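Dernière mise à jour : novembre

3. Préparer le coin lavage des petits

Avant de sortir l'eau et le savon, prenez donc le temps de bien installer votre coin — on s'y retrouve tellement mieux ensuite, et les enfants aussi !

1. Poussez tricycles et vélos sur le côté, pour garder un passage dégagé sur le carrelage.

2. Posez le seau bien au milieu de l'assise d'une petite chaise d'enfant, le dossier derrière lui. À cette hauteur, on se penche un peu moins.

3. Déposez le linge dans le seau sans le tasser, puis versez 2 litres d'eau tiède, doucement, en faisant le tour.

Attention : ne laissez jamais un petit seul près d'un seau rempli, même pour un instant.
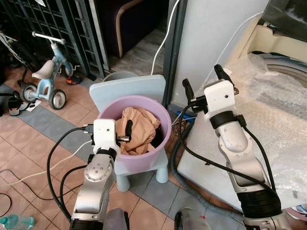
4. Laissez tremper pendant que vous préparez la suite, puis essorez chaque pièce à la main et videz le seau avant de le déplacer.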